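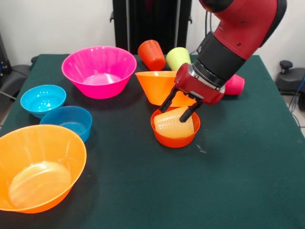 A translucent cup on its side in the small bowl, between the fingers.

Tuvomska is a task planner for single-arm setups. You give it a goal in plain text or as a short file, it looks at the table through your existing camera, and it writes out a list of picks and places for the arm to follow. I've been using version 3 since July on bowls and cups, mostly sorting and stacking, and this review covers the planner and the perception module that ships with it. I didn't test the mobile base features.

Setup

Installation took me most of a morning. The installer is fine. The slow part is the arm description file, where you enter joint limits, finger length and a rest pose by hand. The manual has a sample for a two-finger parallel gripper and I got most of the way by editing that. Calibration uses a printed board and 60 poses. Don't skip any of them. I tried stopping early once and my grasps landed far enough to one side that the fingers came down on rims they should have straddled.

The license is 410 dollars a year for one arm. That includes the simulator and email support, but not the multi-camera add-on, which I'd call a necessity if you stack anything tall.

Perception

Opaque bowls are handled well. Pink, blue and bright orange all segment cleanly against a dark green cloth, and the fitted outlines sit right on the rim. Two bowls of similar blue standing close together were merged into one object until I raised the edge weight from its default to 70. After that they stayed separate.

Translucent cups are the weak spot. Depth readings go through the wall of the cup, and the planner then thinks the cup is thinner than it is. There's a setting called "fill from color" that closes the holes using the color image, and you should turn it on. It costs a little time per scan. A cup lying on its side inside a bowl is still the hardest case, and I set a lower closing speed for those by hand.

Planning

I like this part best. Plans come out as a readable list, one action per line, with the reason for the order next to each. If you tell it to put a cup in a bowl and another bowl on top, it works out that the cup has to go first, and it will also tell you when a stack is too tall for the clearance you've entered. You can drag lines to reorder them and it checks the new order before it will run.

Replanning is less good. When a grasp slips, Tuvomska throws away the whole remaining plan and starts over from a fresh scan. On a short job you won't mind. On a long one it's tedious, and the new plan sometimes undoes a placement that was already fine. Stilton, which I used before this, keeps the finished steps and only repairs the rest.

Control

Motion is smooth and a bit cautious. Rim grasps on wide bowls are a preset now, and the tilt of a held bowl is something you can limit, though the default limit is loose. I tightened it for anything that goes over another object.
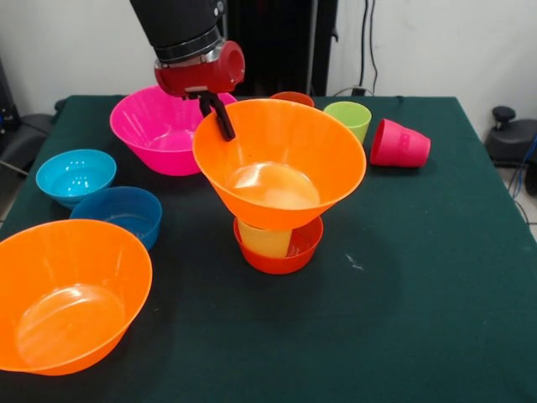
Vaida Eglītis disagrees with me on the tilt limit: she leaves it loose and raises the approach height instead, because with the tight setting her planner rejected too many rim grasps near the edge of the reach. She also says the full rescan after a slip has saved her from placing onto a bowl that had shifted.

I tried her settings for an afternoon. More grasps were accepted, and each move took longer. I went back to mine, but if your table is crowded toward the far side hers may suit you better.

Logs

Every run is saved with the plan, the scans and the joint data. The viewer slows down badly once a log passes 3000 entries, and there's no way to split one from inside the program. Export to plain CSV works.

Worth buying if your objects are mostly opaque and your jobs are short. For clear or frosted plastic, use the trial first and scan your own cups with it. The trial runs everything except log export.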